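Reading time: 3 minutes

The woman who runs the reading room above the Zurka bakery would like it known that she is not a librarian. She has been called one for nine years, mostly by people who owe her books, and she has given up correcting them in person.

"A librarian has training," she says. "I have a key and a kettle."

The room is called Stullia, a name she inherited along with the lease and a mousetrap. It opens at four in the afternoon and closes when she gets hungry. Members pay 30 dollars a year, and for that they may sit in a chair and read for as long as they like, provided they do not talk, hum, or explain the plot to the person next to them. There is a waiting list. She keeps it in her coat, and the coat was at the dry cleaner's when we met.

I asked who pays to sit in a chair.

"People who own chairs," she said. "They have lovely chairs at home. They've got laundry on them."

She has firm opinions about reading, most of them about the way other people go about it. She distrusts anyone who finishes every book they begin. She distrusts yearly reading goals even more. A member once told her he had set himself a target of 90 books and was counting the short ones double, and she moved him to the seat by the radiator, where he fell asleep and, she says, was much improved.

"You can always tell a person who's counting. They turn the page like they're dealing cards."

Her own habits are slower. She was on the same novel in March that she is on now, a family saga by a writer she will only call Goossens, as if they had been at school together and it ended badly. It runs past 300 pages before anyone gets married. She has put it down for whole seasons.

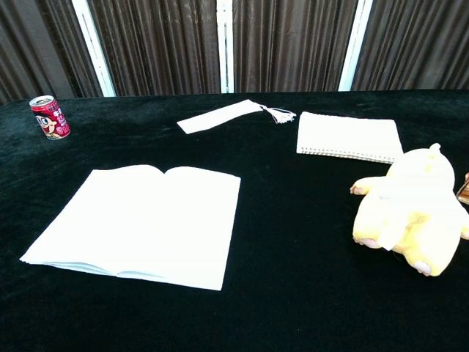 On the subject of bookmarks she is close to unbearable. She has taken bus tickets, a strip of bacon rind and a parking fine out of returned books, and she regards the turned-down corner as something a family should be ashamed of. A proper bookmark, in her view, is white, stiff and has a tassel, and if it ends up lying on the table beside an open book, then somebody has been interrupted and will be cross about it later. "The tassel is so you can find it in the dark," she told me. I said I thought it was decoration. She looked at me for some time.

Notebooks are allowed, with reservations. She has noticed that members who take notes tend to read the notes afterward in place of the book, and then quote themselves at dinner. Pens must not click. A man who clicked was spoken to twice and now uses a pencil, which he sharpens in the hallway.

What about screens?

"I don't mind screens. I mind the face people make at them."

The bakery downstairs sends up smells and, on slow days, rolls. Rent has gone up 2 years running, and the landlord has suggested that she might hold events. She tried one. It was an evening of reading aloud, and a member read the same poem both before and after the break, having lost his place. The audience clapped both times. There have been no further events, although she admits the tea money was good.

I wondered whether she ever worried that the whole thing might die out, with everyone so busy and so tired.

"They said that to the woman before me," she said. "She's in Florida now. She reads thrillers by a pool and gets sunscreen on them."

She stood up to turn off the lamp nearest the door, a signal the regulars know and I did not. Two of them were already hunting for their gloves. A third kept reading, holding the book a little higher to catch what light was left, and she let him get to the end of his chapter before she started in on the other lamps.

On the stairs I asked if I might be put on the waiting list. She patted her pockets, remembered the coat, and told me to come back after it had been cleaned.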